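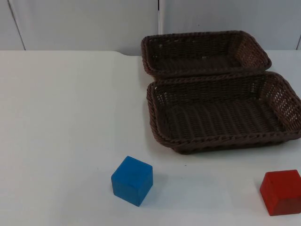
Kirnolow 酒店会议室预订与排房工具 试用评测

更新日期：2024年8月2日

评测对象为 Kirnolow 网页版，标准套餐，部署在 Murnville 城郊一家会议型酒店。该酒店有客房388间，可拆分宴会厅一个，小型会议室若干。此前使用 Skulleck 的本地版，升级费用过高，故改换。测试从一月开始，先用历史订单回放，再接入实际询价。参与测试的是团队预订岗 Parveen Kanagaratnam 和前厅系统管理员 Woo-jin Cha，本文数据由两人记录，文字由我整理。

一、安装与数据迁移

网页端无需安装。迁移从 Skulleck 导出的 CSV 开始，字段映射需要手工完成。客史、协议公司、房价代码三张表可以直接导入，会议活动单不行，必须先拆成“场地”“餐饮”“设备”三个文件，再以活动编号关联。官方模板里活动编号限定为纯数字，而旧系统的编号带字母前缀，只能批量去掉前缀后重新查重。查重后有30条冲突，逐条改号。

单次导入上限为2000行，超出部分不会报错，后面的行直接丢弃，只在日志最末写一句“已截断”。第一次导入协议公司表时没有注意到，隔天核对合同才发现缺了后半段。建议导入前先按行数切分文件，导入后核对首尾两条记录。

二、会议室模块

场地可以设父子关系：宴会厅为父级，隔断后的各厅为子级。占用任一子级，父级自动锁定；占用父级，子级全部锁定。逻辑正确，回放历史订单时没有出现重复占用。

台型预设有剧院式、课桌式、U形、董事会式和圆桌式，每种台型的容量可以单独填写。系统不校验面积，填多少算多少。Gun-woo Ko 负责宴会现场，他要求把同声传译间的占地扣除，目前只能另建一个台型，命名为“课桌式（含译员间）”，然后手填较小的容量。用得多了，台型列表会变长，而列表又不支持排序。

翻台时间可按场地设置，最小单位为分钟。我们统一设为40分钟，圆桌式改课桌式时不够用，但系统不允许按台型组合设定不同的翻台时间，这一条已经提交给厂商，答复是“列入考虑”。

日历视图有日、周、月三种。周视图最实用，意向、暂留、确认三种状态以颜色区分，颜色可改。月视图里活动名称超过八个汉字就会折叠，鼠标悬停才显示全称，打印时则全部丢失。需要给工程部和餐饮部贴纸质排期表的酒店，只能用周视图分页打印。

三、客房团队预留

团队预留（block）可以与会议活动单绑定，改动会议日期时会弹窗询问是否同步移动用房。同步只移动入住和离店日期，不重新检查房价代码的有效期。曾有一个培训团从平季移到展会期间，系统沿用了平季价，出确认函之前由 Parveen 人工发现。此项风险较高，建议在权限里关闭普通预订员的“同步移动”，改由主管操作。

截止日（cut-off）到期后，未使用的房间自动释放回可售库存，时间固定在当地零点，不能改。旧系统可以设在下午，便于当天再给客户打一次电话。现在的做法是把截止日往后多写一天，合同上仍按原日期，到期当日手工释放。

分房名单支持从表格粘贴。中文姓名、韩文姓名和带重音的西文姓名都能正确显示，韩文姓名的姓和名偶尔颠倒，例如把 Yu-na Geum 识别为姓 Yu-na。粘贴之后要检查一遍姓氏列。

四、报价与确认函

报价单由模板生成，输出 PDF 或 DOCX。模板变量齐全，包括场地、台型、茶歇、投影、停车、早餐和服务费。中文模板存在两处问题：一是金额大写不支持，二是表格跨页时表头不重复。DOCX 输出后可自行调整，PDF 不行。

服务费和税的计算顺序可以选择，先加服务费再计税，或者分别计算后相加。默认是后者，启用之前应与财务确认。舍入发生在每一行，总额与按总额舍入的结果会差几分钱，对账时需要留一个差额科目。

五、接口

与门锁系统的接口稳定，测试期内没有中断。与渠道管理平台 Song 的接口为双向，房态更新有延迟，闲时在一分钟以内，批量改价时明显变长。批量改价期间 Woo-jin 会先在 Song 一侧关闭最后几间房，改完再打开。接口日志保留时间较短，需要追溯的话应设定自动导出。

餐饮收银接口要另外付费，我们没有购买，不作评价。

六、权限、培训与支持

权限按角色分配，颗粒度到按钮。审计记录能查到谁在何时修改了哪个字段，修改前后的值都保留，这一点比 Skulleck 好得多。

培训由厂商的实施顾问 Marisol Palomino 远程完成，语言为英语和西班牙语，中文材料只有一份快速入门，截图还是上一版界面。工单回复通常在一个工作日内，涉及计费逻辑的问题会转到二线，时间不定。

七、评分（满分十分）

会议室排期：8
团队预留：6
报价与文档：6
接口：7
权限与审计：9
技术支持：6

八、适用范围

会议收入占比较高、场地需要拆分组合的酒店可以考虑。以散客为主、只有一两间会议室的酒店用不到其中大部分功能，标准套餐的费用偏高。有多币种协议公司的酒店应先索取试用账号，自行测试汇率锁定，本次测试没有覆盖。

我们这边续签了一年，“同步移动”对预订员保持关闭，等厂商修正房价代码检查之后再开放。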